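Home | News | Vacancies | Salary Data | Contact

Haugen Replaces Hourly Rates With Fixed Fees for Contract Lawyers 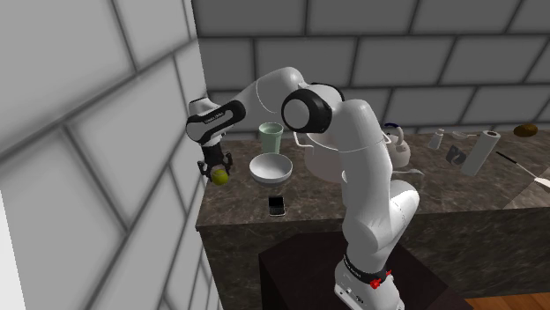 What changes for a lawyer who is already on an hourly contract? The existing rate stays in force until the assignment ends or is extended, and any extension signed after the start of December moves to the fixed-fee schedule.

Haugen, the legal staffing firm with offices in Hiltby and Vinholm, has published a new pay schedule for temporary and contract lawyers. The schedule drops hourly billing for most in-house placements and sets a fee for each block of work. It applies to commercial contracts, employment, real estate and data protection roles. Litigation support and document review stay on hourly rates.

Under the old system, a client company approved a weekly timesheet and Haugen paid the lawyer from it. Under the new one, the client and the lawyer agree on a written scope before the assignment starts. The scope lists the work to be delivered, the expected turnaround for each type of document, and the person at the client who can approve changes. Haugen invoices the client at the end of each block and pays the lawyer within five working days of approval.

A standard block is four weeks. Shorter blocks can be agreed for vacation cover, and the fee is then reduced in proportion. Work outside the scope is recorded on a change form and priced separately. If the form is not signed, the lawyer is not required to do the work and Haugen will not invoice for it.

The firm tested the schedule on 128 placements before adopting it. According to the notice sent to clients, most disputes during the test concerned the scope document and had little to do with the fee itself. Two wording problems came up repeatedly. One was the use of "general support" as a work item. The other was a failure to say whether attendance at internal meetings was included. Neither wording is now accepted. Scopes that contain them are returned to the client for correction.

Helge Sjöberg, who runs the contract desk in Hiltby, said the firm had looked at a capped hourly rate first. "A cap still needs a timesheet, and the timesheet is the part that clients and lawyers argue over," he said. "We wanted the argument to take place before the start date, when either side can still walk away."

Candidates registered with the firm, 3614 at the last update of its database, have been sent the schedule and a revised set of terms. Those who do not accept the revised terms remain eligible for permanent roles and for hourly document review. They will not be put forward for fixed-fee assignments.

The revised terms also deal with early termination. A client that ends a block before its last day pays for the full block if the work delivered so far matches the scope. If the lawyer leaves early, payment is limited to the items completed and approved. Illness is handled separately: the block is paused, and the client may ask for a replacement once the pause has lasted five working days. The replacement works to the same scope, and the fee is split by completed item.

Professional insurance is unchanged. Lawyers placed through the firm continue to work under the client's cover where the client has an in-house policy, and under Haugen's cover where it does not. The scope document must state which applies.

Liv Ekström, a contract lawyer who has taken assignments in Kellusdale and Vinholm, said the new terms favor people who already know how long a task takes them. "For a supply agreement I can price a block without much risk. For a first employment role I would be guessing, and I would want a short block to begin with," she said. Haugen's notice says that short first blocks are allowed where the client consents, and that the firm will not charge a separate setup fee for them.

Law firms that hire temporary associates through Haugen are outside the new schedule for now. Their placements are covered by separate agreements, several of which tie pay to the hours billed to the end client. The firm says it will review those agreements as they come up for renewal.

The Kellusdale desk, which handles permanent hires only, is not affected. Questions about existing assignments should go to the consultant named on the contract.

Recent items
Vinholm Firms Report Longer Notice Periods for Senior Associates
Paralegal Hiring in Hiltby: What Employers Ask For
Reference Checks for Contract Lawyers: Revised Guidance
Kellusdale Desk Adds Compliance Roles
Writing a Résumé for a First In-House Position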